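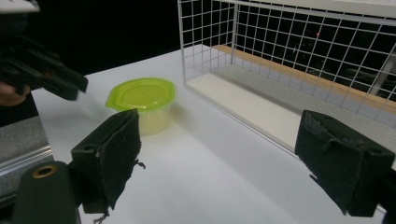

Trukeo Open Day at Prikport: your questions answered

Search this site Enter keywords Go

Our doors open again in May and the inbox is already filling up, so we've gathered up the things people ask us most. We love this day. Half the fun of building machines that pick things up is watching somebody try it for the first time and go very quiet with concentration!

What will I see when I get there?

Three areas, all on the ground floor. The first is the hand-held table, where people work with grippers they hold themselves. The second is Jin, our robot arm, which runs short demonstrations through the day. The third is a long bench of old grippers, spare parts and half-finished ideas, where you can ask whatever you like and pick most of it up.

You can go round in any order. If Jin has a crowd, start at the bench and come back.

What is a hand-held gripper?

It's a robot's hand without the robot. You hold it, you work the two fingers, and you do an everyday job with it: picking up a pot, moving a lid, putting something in a basket. A recording of how a person does the job can then be used in teaching an arm to do it. You get a feel for why that's hard within a minute of trying. Your own fingers tell you so much about what you're holding, and all of that is suddenly missing.

Is it just fruit and wooden blocks?

No, it's mostly kitchen and household things. A small round plastic tub with a lime-green lid is one of the things we work with, on a white table next to a white wire mesh basket. A tub like that is a lovely test piece. The lid is glossy and has a raised rim, the body narrows towards the bottom, and people have surprisingly strong opinions on where to grab it. Round the lid? Lower down? From the side or from above? Try all of them and tell us which you liked.

Why two grippers at once?

Think about opening a jar. One hand steadies, the other turns. Plenty of jobs at home are like that, and doing them with a single gripper is a bit of a cheat. Working with a pair is a good deal harder than working with one, mainly because you have to watch two sets of fingertips and stop them bumping into each other. Most visitors start with one and ask for the second after a few goes. You can also share the pair with a friend, one gripper each, and this gets noisy.

The pads on the fingers look rather tatty. Are they meant to be like that?

They do get fuzzy, and the edges fray! The foam gives a little when you squeeze and the fabric over it helps with slippery things. We change the pads when they stop doing their job, and a few loose threads don't bother us. There will be fresh ones and old ones side by side on the bench so you can feel the difference yourself.

Why is putting something in a wire basket difficult?

It's one of our favourite jobs for exactly this reason: it looks like nothing. You have to get the thing over the rim, lower it, let go, and bring the gripper out again without catching the mesh. Thin white rods are also awkward for a camera to make sense of, as you see straight through the gaps to whatever is behind. People do it without a thought. Jin finds it a proper challenge.

What does Jin do in the demonstration?

Each demonstration lasts 15 minutes. Eugénie Langlois, who looks after Jin, sets out a few things on the table, explains what the arm is about to try and then lets it get on with it. Sometimes it goes beautifully. Sometimes it drops the lot, and then you get to hear why, and to my mind that's the better show. Please do ask things while it's running.

We don't rehearse the order, and visitors get to choose where the objects go within reach of the arm. The trickier the better, within reason.

And what is Vulix? It was on the poster.

Vulix is the software we wrote for going back over recordings. There's a big screen for it beside the bench, where you can step slowly through somebody picking something up and see the exact moment the fingers close. It's oddly gripping (sorry). If you'd like to see a go of your own on the screen, ask at the hand-held table before you start. We wipe visitors' recordings at closing time unless you've signed a form saying we may keep yours.

Can children have a turn?

Yes please. The hand-held grippers suit most children from primary school age up, and there's a step for anyone who can't quite reach the table. Under-eights need an adult next to them. Jin stays behind a barrier while it's moving, and that goes for grown-ups too.

Do I need to know anything about robots?

Not a thing. If you do know a lot, bring your hardest questions and head for the bench.

Do I have to book?

For the building, no - just turn up. For Jin's demonstrations, yes, as there are 100 places across the day and they go quickly. Booking is by email or at the front desk, and the places are free. If you can't come after all, do let us know and we'll pass yours on. Last time 309 people came through the doors, so expect a short wait at the hand-held table around lunch.

How do I find you?

We're at the harbour end of Prikport, entrance 2. Follow the yellow signs from the bus stop. There's bike parking by the door and a small car park behind the building, which fills up early.

Is the building accessible?

Everything on show is on the ground floor with level access from entrance 2. One of the tables can be lowered, so please ask if that would help. The first hour is kept quieter, with music off and fewer people let in at once.

May I take photos?

Of the machines and the tables, as many as you like. Check with people before you photograph them, and turn the flash off near Jin because it upsets the cameras.

Can I bring something for the grippers to pick up?

Oh, do! Last time we had a hairbrush, a rubber duck and a very old stapler. Nothing sharp, nothing breakable you'd be sad to lose, and nothing with liquid in it. Soft, floppy things are especially welcome - a sock is a nightmare and we'd like to see more of them.

Will there be food?

Tea, coffee and cake in the entrance hall, none of it past the double doors.

I can't make it this time. Will there be another?

We hope so. Leave your address with the front desk or email us, and we'll write when the next one is settled. School groups can ask for a separate morning visit at any point in term.

Page last updated March 2018.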